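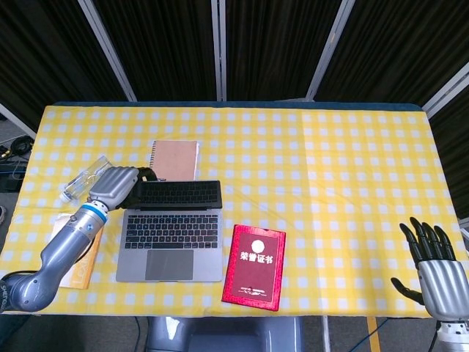

Clearing the table before dinner

The gingham tablecloth went on the work table in August and I haven't taken it off. It's yellow and white and it wipes down fine, so it stays. The trouble is what collects on top of it.

I use the same table for work and for eating. By 4 in the afternoon there is usually a laptop in the middle, a notebook behind it, a water bottle lying on its side and a couple of folders that belong in a drawer. This time one of the folders was the red certificate folder from the Potine course. I finished that course in spring and had been moving the folder from one surface to another ever since.

I go in the same order most days.

The bottle goes first. It gets rinsed and put upside down on the rack with the cap next to it. I used to leave it for last and twice I knocked it over onto paper.

Paper is next. The yellow-orange folder goes in the tray by the door if I still owe somebody an answer, and in the box if I don't. The box is a Vesenier, the gray one with the lid, and it holds more than I expected. I filled the first one in a year. The certificate folder is now in the box too, flat on the bottom, where it won't bend.

The notebook is the brown kraft kind with a spiral. I buy them from Laing, 104 pages, and I get through one every few months. The metal spiral snags on the tablecloth if you drag it, so I pick it up. It goes on the shelf with the spine facing out.

The laptop is last. I close it, wind the charger around my hand and put both in the Jutura sleeve. Then I shake the tablecloth out over the back steps and check it for ink. There's one blue spot near a corner that has been through the wash at 104 degrees and is still there. I put the bread plate on it.

I still need a second shelf for the full notebooks. The one I have is 48 inches long and the cookbooks take up most of it. I'll measure the wall by the window this weekend.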